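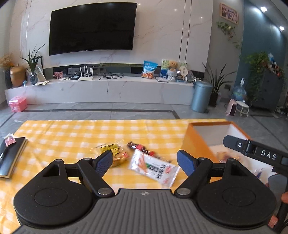
Hand-held grippers over a table with snacks and an open orange box.

Tips before you buy a gripper set

Write first which things it must pick up. Small wrapped candy needs other finger pads than a notebook.

Our budget was 3000 and the Trullo pair cost 2238, so the rest went for spare pads — they wear quickly. Ask the price of pads before you sign.

Order 4 spare pads for each tool. Burnbridge needed 17 days to deliver ours.

Measure your table also, and leave free space for two people's elbows.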